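Getting started with the Lockyer hand-held gripper kit: first set-up and first recordings

Written by Merle Stubbs, 2024-01-06

I have used the Lockyer kit since August, first on loan and then as our own. The maker is Cluneletti, and the kit is sold for teams who want to teach a robot arm by showing it the task with their own hands. The printed manual is good on safety and on charging, but it is short on the daily work, so I wrote down the way we do it in Brustcombe. If you are still deciding whether to buy, there is a part about this near the end.

What you need before you start

The full kit with two grippers, two wrist straps, the marker cubes and the charging dock. A laptop with the Lockyer software already installed. A table you can reach across without leaning your stomach on it. A small object for practice, flat and light, with a clear border. A picture frame is very suitable, and so is a thin book.

Please do not begin with cups or bottles. They roll, and you will spend the first hour collecting them.

Step 1: Fix the cubes

Each cube slides on its holder until you feel a click. Wipe the printed faces with a dry cloth. Do not use spray, because on our first set it made the black ink shiny and the tracking became nervous. If a corner of a face has lifted, replace the cube and do not glue it.

Step 2: Put on the straps

The strap goes on the wrist, quite close to the hand. It should be tight enough that the gripper does not swing when you turn your palm up. Francine Chisholm, who trains new people with me, asks everybody to shake both hands over the table for a few seconds. If something knocks, make the strap one hole tighter.

Step 3: Start the session on the laptop

Open the software, choose "two hands" and give the session a name. I write the object first and the place second, for example "frame Kudthorpe". Wait until both lights in the program are green. If one stays orange, lift that gripper to the height of your shoulder and turn it slowly. Most times it becomes green before you finish the turn.

Step 4: Practise the grip

Close the fingers on the object gently and hold it upright. The fingers are curved, so a thin object wants to settle in the middle of them, and it is better to let it do so. Many beginners press hard to keep it perfectly straight. A small tilt is no problem for the recording. 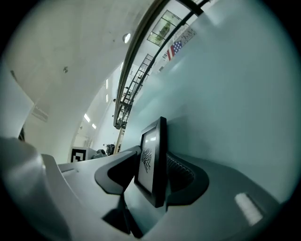
Hold it like this for a slow breath, then lower it. When you open the fingers, open them fully and move the hand back before you go up. If you go up at once, the object can hang on one finger and fall over. Repeat until your hands do it without your attention — for most people this is 12 tries, for me it was more.

Step 5: Record the first real set

Press the start button in the program and do the movement once, from the resting position back to the resting position. Then press stop. One movement is one recording. Do not put two movements together to save time, as the program cannot divide them later and you will have to delete both.

Change the position of the object a little after every recording. Turn it, move it nearer, put it beside something else. When all the recordings look the same, the arm learns one place on the table and very little more.
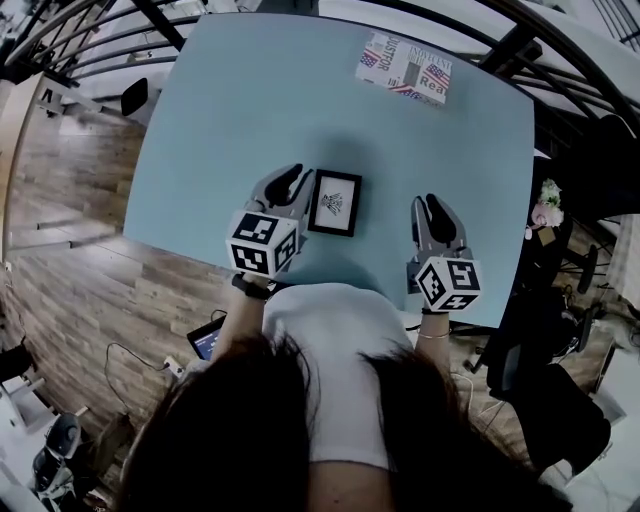 Keep your elbows free and your hands in front of you. When the hands cross, one cube can hide the other, and the program loses one side. It will tell you with a low sound, and then you must repeat the recording.

Take a rest every 100 recordings. The grippers are not heavy, but the thumb becomes tired and then the fingers close late.

Step 6: Check and export

Open the list and look at the column called "gaps". Anything above 3 should go out. From our last set of 372 recordings we kept nearly all, but our first set was much worse, so please do not be sad about it. Export goes to one folder per session.

Should you buy it?

I am satisfied with the grip and the straps, and the program starts quickly. I am less satisfied with the dock, where the left gripper must be pushed in twice before it charges. Spare cubes are also sold only in pairs. If your work needs just one hand, ask Cluneletti for the single version, which uses the same software.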